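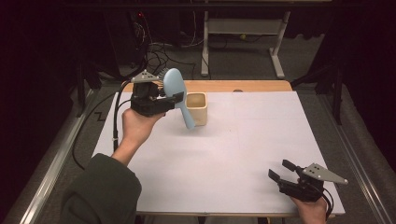
The Tumel board opened out flat, with the cup and a blue hairbrush

Tumel folding table board in white: my review after five weeks

I went back and forth on this one for ages. The listing on Fasia had 197 ratings when I ordered and they were all over the place, with half the people in love and the other half furious about the creases. So let me start with the creases, which I know is what you came for!

Yes, it has them. The board ships folded and once you open it up there are faint lines where the panels meet. I had read that they "disappear in a day or two" and mine did not. They've softened a bit since February (I left it open overnight with a stack of cookbooks on top, and that helped more than anything in the instructions) but they're still there if you go looking. Do I care? Not really. A cup stands up straight, a pen rolls over a line with a tiny bump, and that's the whole story. If you want to write on it by hand with nothing underneath the paper, you will feel the lines, and I'd get something else.

Why I wanted it: our table is a light wood one that I'm fond of, and I'm the kind of person who puts hair stuff down wherever I happen to be standing. Serum, sprays, a brush full of static, the works. I wanted a clean white surface I could get out when I needed it and fold away when company comes. A tablecloth slides around and bunches up (and then it needs ironing, no thanks). A big sheet of glass was way out of budget and scares me.

Size first. I got the larger of the 2 sizes and it covers most of the table but leaves a narrow strip of wood showing along the far side. I measured before ordering, so that's on me, but the size chart really could be clearer. It lists the folded measurements first and the open ones in little gray type underneath. Read the gray type! 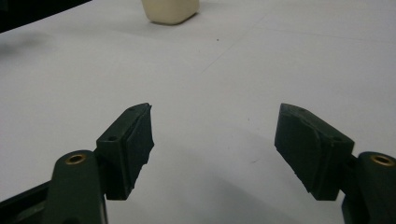

The white surface up close

Now the color. It's a true plain white, on the matte side, and I was so relieved. I had a Dumlao mat before this one that was sold as white and showed up the color of skim milk, with a shine that bounced the ceiling light straight into my eyes. No glare off the Tumel at all at my table. Small dark things are super easy to find on it too, and if you've ever hunted for a bobby pin on wood grain you'll know why I'm putting that in a review.

Cleaning has been easy so far. Damp cloth, a drop of dish soap if there's product on it, done. Dry shampoo wipes right off. Tinted root spray did leave a shadow the first time, when I let it sit through dinner, and I needed a second go with baking soda to get it out. I wouldn't test it with actual hair dye. The booklet says nothing either way and I'm not volunteering mine.

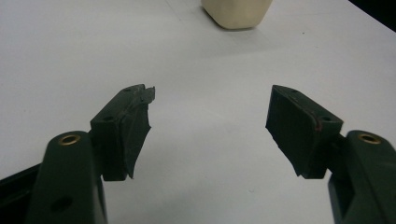 It grips pretty well, too. I don't have anything under it and it stays put as long as I'm not leaning my whole weight on one side. The corners were the weak spot in the first week: one kept lifting, just enough to catch a sleeve. Folding that panel back the other way for an evening fixed it. Storage is good, it goes behind the bookcase and I forget it's there.

A quick word on the cup, since I bought it in the same order. It's the Mimer one, small and squarish in a cream color with a rounded rim, and it was $16, which felt like a lot for a cup until I'd had it out for a while. I love it. It's meant for a bathroom counter but I use it for clips and elastics. Next to the white board the cream looks warmer than it does in the shop photos, so if you need everything to match perfectly, be warned. Don't expect to park a paddle brush in it, though. It's a small cup and a long handle makes it top heavy. Brushes just lie on the board at my house.

Things I'd change: a strap or a band to keep it shut when it's folded (I'm using an old headband), bigger type on the size chart, and I'd happily pay extra for a version with fewer panels even if it took up more room in the closet.

Would I buy it again? I would, in the same size. Four stars from me, with the missing one going to that corner and the creases. If mine starts to yellow by summer I'll come back and update this.

Posted 25 March 2025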